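Gosolberg Luslow 100 Bi-Colour LED Panel
Item in stock, Catterall warehouse. Ships next working day if ordered before 2 pm.
4 reviews | Write a review | Ask a question

Flat LED panel for stills and video. 100 watts, daylight to tungsten, runs off mains or two V-mount batteries (not included, see Accessories). Same light head as last year's Luslow, new yoke, new knobs, quieter fan. Soft out of the box with the diffuser on, quite hard without it. Good first panel for a small room. Also a good fourth panel for people who already own three.

Head weighs 2000 g without the power supply. Fits any standard stand spigot. Won't fit the old Eltness clamp, you need the adapter ring for that one.

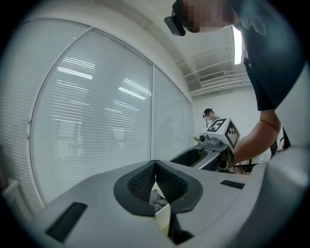
Dark grey cloth and a cream patterned piece.

What's it like to use
Two dials on the back. Left is brightness, right is colour temperature. Press the right dial for green/magenta correction. That's pretty much the whole menu. Remembers the last setting when you unplug it, which the old one did not. Display can be turned off, hold both dials for a couple of seconds.

Fan has three modes: auto, low, off. In off mode output is capped at half. Auto is fine for most talking-head work. If the mic is right under the panel use low.

Dimming is smooth right down to the bottom. Below that it just goes out, no flicker on the way. Colour stays put as you dim. Skin tones good, slight warm lean at the tungsten end, easy fix with the correction dial. 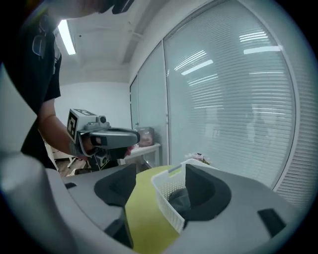 Yoke is metal now, both sides. Locks with one lever on the left. Lever can be pulled out and re-positioned if it fouls the barn doors. Tilts all the way down for overhead work, but use a proper boom and a sandbag please. We've had two heads back this winter with bent corners, and bent corners aren't covered.

In the box
Luslow 100 head with yoke
Power supply, locking plug, AU lead
Slip-on diffuser, white
Barn doors, four leaf
Carry case, grey, with shoulder strap
Quick start card (full manual is a download, see Support tab)

Not in the box
Stand. Batteries. Grid. Softbox. The wireless remote, sold seperately.

About the softbox
Gosolberg make a pop-up one for this head, 34 cm deep, attaches with four elastic corners. Takes under a minute once you've done it a couple times. Folds flat. The last batch came with the inner baffle packed in the wrong pocket, so check the back sleeve before you email us about it.

Specs
Power draw: 100 W max
Colour: bi-colour, tungsten to daylight
Weight: 2000 g head only
Depth with softbox: 34 cm
Fan modes: auto, low, off
Mount: standard spigot, plus threaded hole on the base of the yoke
Battery: 2 x V-mount, plate supplied
Housing: aluminium, matte black

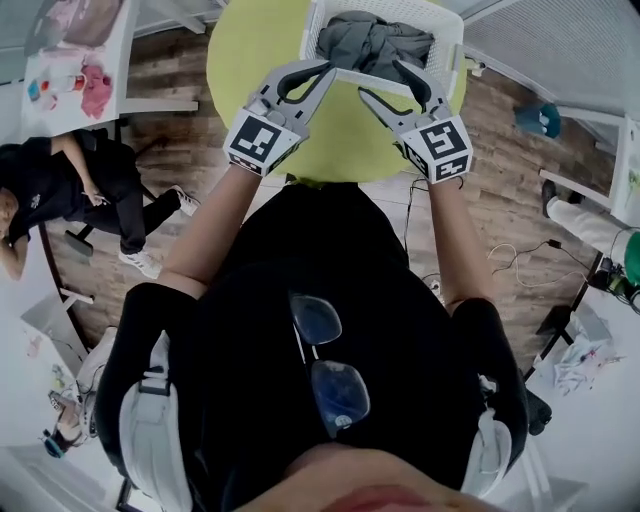 Round green table, both grippers on the rim of the white basket.

Reviews

Youssra El Idrissi, 5 stars
Bought two for interviews. Set up in a tiny meeting room with awful ceiling lights, switched the ceiling off, one panel through the diffuser and one bounced off the wall. Done. Case zip is a bit stiff. Would buy again.

Lawal Akinola, 4 stars
Nice light, accurate colour, easy match to my older panels after a small tweak to green. Loses a star for the power supply, it's a brick and the lead between brick and head is too short. Mine dangles off the stand in a little bag.

Ctibor Polák, 5 stars
Barn doors are tight! Good. My last set flopped after a month. Fan on low is fine for me, lav mic, can't hear it in the edit.

Rhun Pritchard, 3 stars
Good panel, but the page said batteries take about as long to swap as a lens cap and mine needed a fair shove to seat. Getting easier. Store were helpful, replied same day.
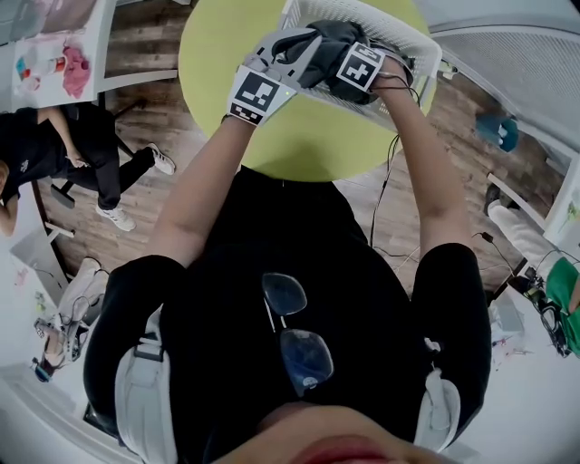 Store reply to Rhun: thanks, line removed from the page. The plate is stiff when new. Push the release in fully before you drop the battery on.

Questions

Can I run it on one battery?
Yes, at reduced output. Both slots for full power.

Does the Eltness remote work with it?
No. Gosolberg remote only.

Is the diffuser washable?
Hand wash, cool water, dry flat. No dryer.

Can I hire one first?
Yes, from the Catterall counter. Ask for Salamatu Nwachukwu on the hire desk. Hire fee comes off the price if you buy within the month.

Warranty and returns
Two years on the head, one on the power supply. Keep your reciept. Change-of-mind returns OK if unused and in the original case with all the bits. Knocks, drops and water not covered.

Next shipment of the softbox due in July. Add to wish list for an email when it lands.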